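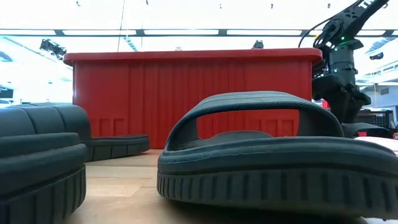
Grippers and arms > Fingers for soft awkward things, sandals in my case

mudlark_ed
Jul 7, 2026

Right, I've been at this long enough to have opinions. The job is slides off the table and into a red bin. Same arm throughout, parallel gripper throughout, and I've been swapping the fingers: the Plomar flat plates, and the Kivix ones with the rubbery pads that cost as much as a decent bicycle.

I gave each set 60 picks. The flat plates dropped 2. The Kivix pads dropped 10, and most of those were less a drop than a refusal to let go, followed by the slide landing wherever it fancied.

I had assumed grippy fingers on a grippy object would be a happy marriage. It's more like two bits of Velcro having an argument. Anyone else found this, or have I set them up like an idiot?

kettle_descaler
You've set them up like an idiot, but in the usual way. What force are you closing at? The Kivix pads want hardly any. If you've left the settings from the plates you're squashing the pad until it folds round the strap, and then of course it won't let go.

mudlark_ed
I may have left the settings from the plates.

kettle_descaler
There we are then.

offcut
I don't think it's only force. I had the same pads on a Pruvton arm last October, picking trainers, and turned them down until they could barely hold a crisp packet. Still sticky on release. They pick up dust after a while and improve, which is a strange thing to say about a part at that price.

Where are you grabbing, by the way? Strap or sole?

mudlark_ed
Strap where I can. One finger in through the foot opening, one over the top. The plates are good at that as they taper to a point. The pads are too fat to get under the strap without shoving the whole slide along the table first.
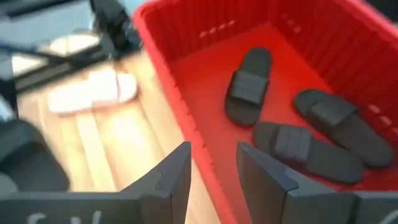
Wrist camera with the flat fingers on, three black slides in the bin and the pale one still on the table.

offcut
Well, there's your answer. It's a shape test, never mind the rubber. Put a pad on a pointed finger and then tell us who won.

tin_whistle
Can I be annoying about the camera instead? That pale slide is blurred. If your pose estimate comes off the wrist view while the arm is moving, I wouldn't trust a drop count from either set of fingers. Stop, look, then go.

mudlark_ed
It does stop before it looks. The wrist view just records all the time. Poses come from the fixed camera by the table, which has its own hobby of staring at the nearest slide and not seeing what's behind it.

tin_whistle
Fair enough. I'd still use the wrist one for the last bit of the approach. Black slides with black straps are miserable from the side, you can't tell where the strap stops and the footbed starts.

kettle_descaler
Disagree. On ours the wrist view is half fingers by the time you're close enough to care. Fixed camera, more light, move it higher. Cheaper too.

tin_whistle
Yours is half fingers as you mounted it behind the fingers.

kettle_descaler
It came like that!

long_reach
Has anyone tried the Long controller for this? It lets you set the opening speed separately from the closing speed, and slow opening cured most of my sticking. I do 500 picks between wiping the pads now. The menus look like a microwave from a rented flat, but you get used to it.

mudlark_ed
Hadn't thought about opening speed at all. I've got it flinging open as fast as it'll go, because it looked keen.

Plan for the rerun: Kivix pads, low force, slow opening, same 60 picks. Then offcut's pointed version if I can cut a pad without crying over the price.

offcut
Use a fresh blade. And cut the old pad first, not the new one. Ask me how I know.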